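Leave the Tools Out

Every spring the same argument comes round in our shop and every spring I lose it. Someone reads an article about clean work areas, buys a stack of plastic bins, and by Friday you can't find a pair of pliers without opening six lids. I'm writing this down so next time I can just hand over the page.

My position: the tool you use most should be standing out where your hand goes. Not in a drawer. Not behind a door. Out.

I learned this from Behrouz Esfahani, who ran the bench at Caldeira when I started. His bench looked like a mess to visitors. Boxes in two or three colors shoved up against the wall, long-handled things standing upright between them, handles up. He could reach back without looking. I had a lovely drawer with foam cutouts and I was slower than him all day, every day. Took me most of a year to admit why.

The drawer people say it looks bad. Sure. Looks bad to who? Customers come through maybe twice a month. The rest of the time it's us, and we need the shears.

Then they say things get lost. My experience is the oposite. Things get lost when they have a proper place that's a pain to get to. You use the thing, the proper place is 26 steps off with a latch on it, so you set it down "for a minute". That's how we ended up buying the same cutters over again at Hulari last March. 200 dollars, and the old ones were under a tarp.

Now, shelving. I like shelving. Open racks with nothing on the front – you walk past and see what you've got. What I can't stand is cabinets. Rarneo quoted us $3,639 for a wall of closed cabinets and $1,659 for plain steel racks in the same space, and there were grown adults in the meeting who wanted the cabinets. For the look! We'd have paid more than double to hide our own stuff from ourselves.

And color. Keep the loud boxes things come in. People decant everything into matching gray tubs and print little labels, and then stand there reading labels like they're in a library. An orange box is an orange box from across the room. You don't read it. You just go. The Panudano bins everybody raves about are all the same gray, lid and body, and I've opened the wrong one so many times I wrote on them with a marker, which got me a talking to.

I'll give the tidy crowd one thing. Floors. Floors should be clear, always, no argument, I've tripped enough. And anything sharp gets a cover or gets put up high. Fine. Sweep at the end of the day too, it takes five minutes and I do it myself more often then not.

But the bench and the wall behind it belong to whoever is working there. If they want handles sticking up between two bright boxes, leave it alone. Don't straighten it while they're at lunch. Ask first, at least.

We got the racks in the end, by the way, not the cabinets. Still waiting on an apology about the foam drawer.
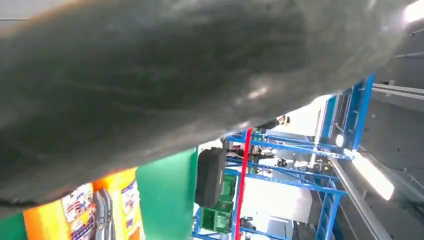

The bins are still here too. If anyone wants them, they're free, come get them before I find a use for the lids.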